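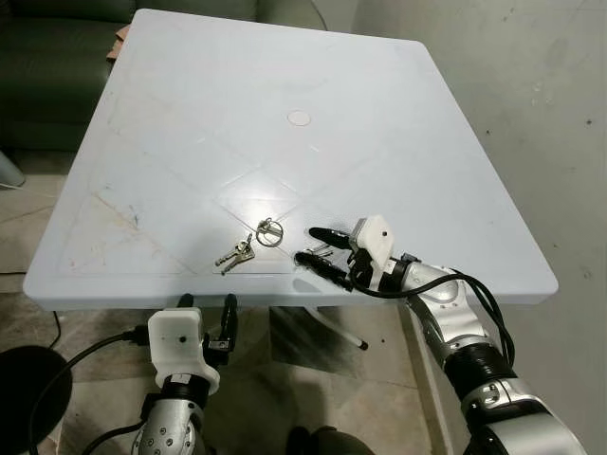

Tenants at the Asine flats have been told they will soon hand in their keys in a new way, and a fair few of them would like to know why. From August, anyone moving out is supposed to leave the lot at a staffed table in the courtyard, get a signed slip and go. The table is the sort of pale plastic garden thing with a diamond pattern in the top and plenty of scuffs, and a typical set is two silver keys on a split ring with a little metal clip. It is hard to see what about that needs a scheme with a name.

News > Local > Housing

Reading time: 2 minutes

But a name it has. Ivimness, the firm that manages the building, calls it Skosix, and says it will put an end to arguments over missing keys. According to a letter sent to all 91 households, the firm paid for 226 replacement keys last year. The letter does not say how many were lost by tenants and how many went astray in the office, where until now they have been dropped through a letterbox in unmarked envelopes.

Emília Kollár, who has rented on the second floor for nine years, asked for that figure at a meeting on Tuesday and did not get it. "They told me it was being looked into," she said. "I handed back a garage key once and was billed for it anyway. A slip of paper would have been nice then."

The charge for a missing set goes up to 569 crowns under the new rules. Ivimness says this covers the work of Kratochvíl, the locksmith it uses, and that no profit is made on it. It would not share a price list.

Tenants will have 3 days after moving out to dispute a charge - not long for anyone busy unpacking at the other end. The table is to be staffed on weekday mornings only, so people who work will need to take time off or send a friend with a signed note. Ivimness said it may add an evening if there is demand, though it did not say how demand would be measured.

The old letterbox will be sealed when the scheme starts.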